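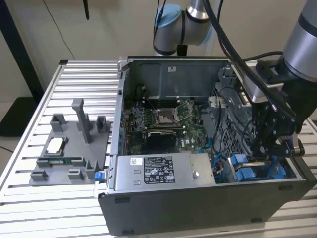 Help wanted - front counter and intake, Grusden store

Timeck Repair is looking for a part-time counter person. 28 hours a week, mostly afternoons. Start right away if you can.

What you'd do: greet people, write up tickets, call when stuff is ready, take payments. Some lifting. No repair experience needed, the bench does that part. You do need to be OK with upset customers and a phone that rings alot.

Must have: decent typing, neat handwriting, own way to get here (the Irnik bus stops out front, last one is early).
Nice to have: a second language, prior retail.

Pay depends on experience - ask. Signing bonus up to $2,000, paid after 3 months. Store discount from day one.

To apply drop off a resume at 174 Rana Street or leave it with whoever is at teh counter. No calls please. Open until May 15, 2025.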